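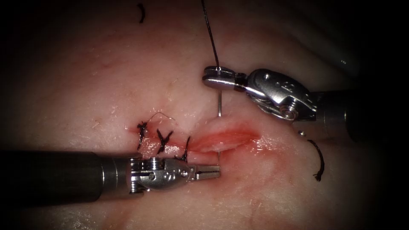 Interrupted suturing on a tissue pad, three stitches tied and the right half of the incision still open.

Suturing practice sessions: frequently asked questions
Perkholm Skills Room, Cluvuvcombe
Last updated 2 Mar 2023

Who are the sessions for?
Surgical trainees, theatre nurses moving into first assistant roles, and veterinary staff. You should already be able to tie a square knot by hand. If you can't yet, ask Yesenia Castaño for a place on the introductory evening.

What will I be closing?
One long straight incision per pad. Most people start at the left end and work right, but you may start in the middle and halve the gap each time if that is how you were taught. Wilson Yupanqui teaches both.

Which stitch do you teach first?
Simple interrupted. Each stitch is placed, tied and cut before the next one goes in. Continuous and mattress stitches are covered from the third session.

Why interrupted and not continuous?
It is slower, but a poor stitch can be taken out without disturbing its neighbours. It also makes your spacing easy to judge afterwards.

How far apart should the stitches be?
Keep the gap between stitches close to the width of the bite. Even spacing matters more than the exact figure. If the wound edge gapes between two knots, add another.

How tight should I pull?
Until the edges meet, and no further. If they pucker or roll under, the stitch is too tight — cut it and place it again.

Where should I hold the needle?
In the needle driver, a little over halfway back from the point. Holding it too near the thread end bends it. Follow the curve of the needle as you go through and do not push it straight.

Can I pick up the wound edge with the grasper?
Yes, lightly. Crushed edges are marked down at review. Don't grip the thread in the middle of its length either, as it frays and then breaks at the knot.

How long should I leave the ends?
Long enough to find and lift when you take the stitch out. Black thread helps. Ends left very long get caught in the next knot, so trim as you go.

My thread keeps looping over the stitches I've finished. What should I do?
Draw the slack through before you start the next throw, and lay the tail away from the open part of the incision.

Do the pads dry out?
Yes. Keep yours covered until you need it. A dry pad tears at the edges and gives a false idea of how much force to use.

How many pads do I get?
Two per session. Extra pads can be bought at the desk. Used pads go in the lidded bin by the sink and needles in the sharps box, never the other way round.

How many places are there?
There are 11 places in each session. The waiting list is kept by Marleny Correa and is cleared every December.

Can I take my work home?
No. Segundo Nina reviews finished pads with you at the end and they are then thrown away. You may photograph your own.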